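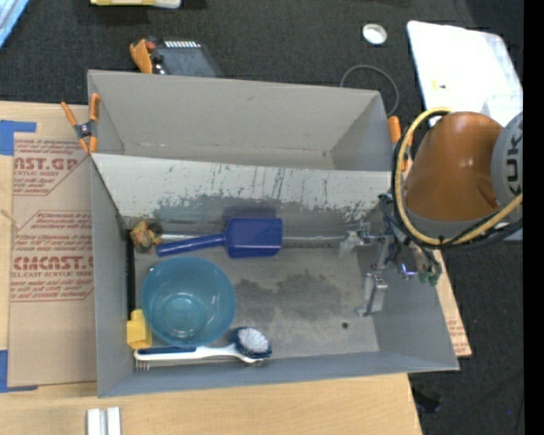
The planner had been calling me a liar since lunch, and I was starting to take it personally. I'd changed one number in the grasp scorer — one! — and Tinetti, our planning stack, would now think for a long while, propose something perfectly reasonable, and then throw it out on the grounds that the arm would hit a wall. Which wall, I asked the log. The log said divider. I had the bin up on the left monitor and the planner's idea of the bin on the right, and I kept looking from one to the other like somebody at a tennis match. On the left there was a dark blue scoop lying near the divider, handle pointing off toward the left wall, about as easy a pick as you could hope for. On the right there was the same scoop, buried up to its neck in solid gray.

"It thinks the divider is fat," I said.

Remedios Aranda rolled her chair over without getting out of it. She'd written most of the perception side before I was hired, and she had this way of reading a point cloud with her head tipped sideways, as if it were a menu on a low table.

"How fat?"

"Fat enough to have eaten a scoop."

She hummed. She scrolled. She ate two of my crackers.

I should say that I'd been at Butkienė for one winter and most of a spring, and I still felt like I'd gotten in on somebody else's badge. Everyone there could tell you what a quaternion was for. I'd come over from a company that made scheduling software for dentists. My first week, I asked why the robot didn't just look at the thing and pick it up, and a very kind man from the Tevon project walked me through it for an hour and a half, and at the end I still wanted to know why it didn't just look at the thing and pick it up.

"Run 1,664," Remedios said. "Pull that one up for me."

I pulled it up. Same bin, from before my change, and the divider on the right-hand screen was a nice thin slope. The planner had come up with a path in no time at all.

"Now 2,125."

A little thicker, if you squinted.

"Now the one from today."

Fat as a loaf of bread.

"So it's growing," I said.

"It's growing," she agreed, delighted. She really was! She got up out of the chair for that one.

I'd like to tell you I solved it. What I did was open the file where we keep the static geometry (the stuff that isn't supposed to move, so bin, table, mount) and read it top to bottom with my finger on the screen, which is how I read everything when I'm scared. It was fine. It was so fine. Every number was the number it had been in September. Then I read the file that inflates the geometry, the one that adds a little padding so the arm keeps a polite distance from things, and that was fine too, except that it took its input from a cache. And the cache took its input from the file that adds the padding.

I sat there for a bit.

"Remedios," I said. "When we reload the map, does it pad the map?"

"Of course it does."

"And then it saves the map?"

She put down the cracker.

Every restart, it turned the padded divider into the real divider and put a fresh coat of padding on top. We'd restarted the thing maybe once a day for months, no harm done, because the padding was tiny and there'd been plenty of room. But to test my one number I'd been killing and restarting the planner all afternoon, over and over, and each time I'd handed it another layer. I'd been building that wall myself. I'd been at it since lunch.

"Who wrote the cache?" I asked.

She looked at the ceiling. She looked at the door. "It was a very long time ago," she said, "and I was on deadline for Astinine."

I laughed so hard I had to put my forehead on the desk. It wasn't even that funny. I think it was mostly relief, because somewhere around four o'clock I'd begun drafting the email in my head, the one where I thanked everybody for the opportunity and went back to the dentists.

We fixed it in 7 lines. Well, she typed and I pointed, and then she made me type it over again on my own machine so that my name would be on it. "You found it," she said. "Don't be weird." I wrote a test that loaded the map, saved it, loaded it again, and complained if the divider had gained any weight. I called the test test_divider_diet. She let me keep the name, and I've been in love with the job ever since, if you want to know the exact minute.

Then I cleared the cache, restarted, and we both leaned in.

The right-hand screen redrew itself. Thin slope. Scoop out in the open, handle and all. Bowl, brush, the yellow block, everything sitting in plain air where it ought to be. The counter in the corner ticked over to 2,418 and the candidate grasps came up in green, a whole fan of them, bristling off the scoop handle like a feather duster.

"Pick one," Remedios said.

"It picks one. That's the whole point of it."

"I know. I meant which do you think it'll pick?"

I looked at them for a while. I put my finger on the second from the left, right on the glass, which you're not supposed to do.

"That one," I said.

She reached past me for the last cracker and hit enter.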